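Last tidied up in November. Questions we keep getting about cups, baking cases, ribbon and the rest of the party table stuff. Can't see yours? Ring the Drusthorpe shop, mornings are best.

## Cups

**Which cups should I get, paper or plastic?**

Depends what's going in them. Paper for squash, crisps, popcorn. Clear plastic if you want people to see what's inside – trifle, jelly, sweets in layers. Coloured plastic for little ones who will mix theirs up anyway.

**Can I put hot drinks in the clear ones?**

No. Cold only. They go soft and then you've got tea on your lap. The paper ones we sell as hot cups say so on the sleeve, if it doesn't say hot then treat it as cold.

**Do you sell singles?**

In the shop yes, from the tubs by the till. Online no, packs only.

**Can I wash and reuse the plastic cups?**

By hand, warm not boiling, a few times. Not the dishwasher. Take the ribbon off first obviously.

## Ribbon

**How do I get ribbon to stay on a plastic cup?**

Most asked question by miles. Plastic is slippy and the sides slope, so a plain loop slides straight down. What works:

- Small bit of double-sided tape at the back, ribbon end pressed on to it, wrap round, second bit of tape on top.
- Glue dots also fine. Not hot glue, it'll warp the cup.
- Wrap slightly on the slant to follow the slope, or you get a gap along one edge.
- Two bands look better than one if it's a tall cup. Do the lower one first.

**The lettering came out upside down!**

Easy done with HBD ribbon, the roll doesn't care which way up it is. Check before you cut. If it's already stuck, peel it slowly from the taped end and turn it. The tape usually only survives one go so have a fresh bit ready. 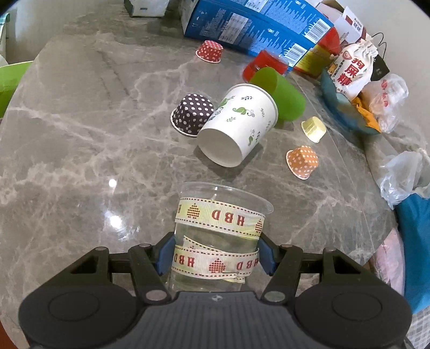
Also check where the letters land. You want one lot facing front, so start wrapping at the back and hold it round dry before you tape anything. Ribbon that twists as it comes off the roll wants running between finger and thumb first, or a cool iron if it's the fabric sort. On a see-through cup a twisted end shows from the other side too, so trim it short and tuck it under.

**How much ribbon per cup?**

Measure round the widest bit and add a thumb's width for the overlap. Do that once, write it down, cut the lot the same. Our Pulleck rolls are 2000 cm, which does a party with plenty left for bags.

**Can I mix patterns?**

Course you can. Same background colour helps it look meant.

## Baking cases

**Do the spotty baking cups need a tin?**

The stiff ones with a rolled rim, no, stand them on a flat tray. The thin pleated ones, yes, they'll spread otherwise. Not sure which you've got? Stand one up and press the rim. If it folds, use a tin.

**Do the colours run?**

Dark ones (brown, red) hold best. Orange and yellow can look a bit greasy after a buttery mix. Doesn't affect the cake.

**How full?**

Two thirds. People always go more and then email us.

**Can I use them for sweets instead?**

Yes and lots of people do. Nuts, raisins, chocolate buttons. Good for kids' tables, one colour each.

**How should I store them?**

Stacked and upside down, somewhere dry. Left the right way up in a cupboard they collect dust and crumbs. Don't squash them under tins, the pleats never come back.

## Setting the table

**Will the ribbon or cases mark my worktop?**

Tape and glue dots might, on marble espcially. Put down baking paper while you're sticking. Dyed ribbon that gets wet can leave a tint on pale stone, wipe it up straight away with plain water – no vinegar, not on marble.

**My paper cups keep blowing over outside.**

Few dried beans in the bottom till they're wanted. Or leave them in the sleeve.

## Orders

**How big is the party range now?**

76 lines, cups and cases mostly. Zenley is the plain colours, Jibrin is the patterned. They do go together, the reds are a close match but not exact.

**Can you do big orders for fetes and schools?**

Yes. Up to 3000 cups from stock, more than that we need two weeks. Quote code 3310 for the bulk price, it isn't on the website yet.

**Returns?**

Unopened packs, fine, bring the receipt. Opened baking cases we can't take back, sorry, food rules. Cut ribbon same.

**When's the next delivery?**

Monday, normally in by dinner time. If its something particular ring first and we'll put it by for you.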